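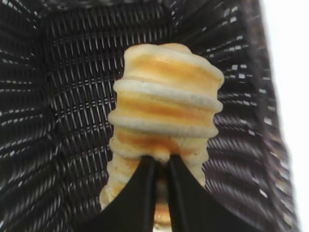 4 min read

How to read your soccer club's annual report (even if numbers make you sleepy)

I've been a paying member of Natham since 2000, and for most of that time I threw the annual report straight in the recycling. Then we sold our best striker to Restby, the board told us money was tight, and I realized I had no idea if that was true. So I sat down with all 34 pages and a pot of coffee, and now I do it every year (my family is thrilled).

You don't need any accounting. You need a highlighter and an hour or so.

Step 1: Skip the president's letter
I know, it comes first and it has the nice words in it. Leave it for last. It reads very differently once you've seen the figures!

Step 2: Find the income page
Look for the three big lines: tickets and memberships, sponsors and TV, and player sales. Write down what share of the total each one makes up. At Natham, player sales came to 37 percent last year, and that made me put the highlighter down for a minute. You can't count on selling a striker every summer, so a club leaning that hard on transfers is going to have some thin years.

Step 3: Check wages against income
Find total wages and divide by total income, but leave player sales out of the income part. Do the same for the year before. I care less about the exact number than which way it's moving. If wages keep climbing and gate money doesn't, write a question mark in the margin.

Step 4: Go hunting in the notes
The small print at the back is the fun part. Look for "loans," "related parties" and "due within one year." A loan from the president's own company isn't automatically bad, but you want to know the interest rate and what happens to it if he loses the next election. Ours was in note 20, under a heading so dull I'd missed it twice.

Step 5: Compare with a club your size
Please don't use one of the giants. I use Restby because we get similar crowds and they post their reports online. Put the two income pages side by side and see where yours looks odd.

Step 6: Ask one question at the members' meeting
Just one, in writing, with the page number. Roscoe Delacroix, who sits two rows behind me, used to stand up with a whole list and the board would answer the easiest item. Now he brings a single question and he gets real answers, or at least a real pause.

Our meeting is in March, so I start reading as soon as the report lands. And then go back and read the president's letter.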